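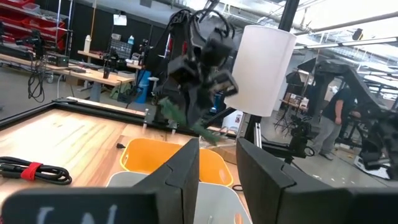
The Bronside Touch Rugby League enters its new season in October with a longer calendar, a revised fee and a second venue. The league secretary, who has held the post for six years, met with the Joltton regional sports newsletter to discuss what players and clubs should expect.

The most visible change is the move of half of all fixtures to the fields at Rothe. The league has until now played every match at the Limance ground, where two fields serve the senior, mixed and youth divisions in turn. According to the secretary, the arrangement had reached its limit. "Our last evening match was regularly starting after 9 p.m., and we had players who still had a long bus ride ahead of them," the secretary said. "We could ask people to accept that for a season. We could not ask them to accept it every year."

Registration closed last season at around 300 players. The league expects a slightly higher number this time, mostly in the mixed division, where several company teams have asked for a place. New teams will be admitted in the order in which their completed forms are received, and a waiting list will be kept for the first half of the season.

The individual fee will be $50, and each team will pay a further $175 toward field rental and referees. Asked whether the increase might discourage student teams, the secretary acknowledged the concern. "It is the question I have heard most often since the notice went out. Student teams may pay in two parts, and the second part is not due until the midseason break. If that is still difficult, the captain should write to us before the first round and not after it."

Referees remain the league's main shortage. Clubs have been required for some time to supply one qualified referee for every team entered, but the rule was applied loosely. It will now be enforced, and a team that fails to supply a referee for two rounds will lose competition points. The secretary described the measure as unpopular but necessary. "Last season the same few people were officiating three matches in one evening, in the heat, and then playing in a fourth. Two of them have told us they will not be back."

A referee course will be held at Limance before the opening round. It consists of one evening of classroom instruction and one supervised match – players aged 16 and over may attend, and there is no charge for members of a registered club.

On the playing side, the league will adopt rolling substitutions in all divisions. The youth division has used them already, and coaches there reported fewer stoppages. Matches abandoned for lightning before halftime will be replayed; those abandoned later will stand.

The secretary was cautious on the subject of a representative side, which several clubs have proposed. "We would need a coach, a training field and a travel budget, and at present we have the field. I would like to see it happen. I would also like the regular season to finish on time first."

Fixtures for the opening rounds will be sent to team captains once registration has closed.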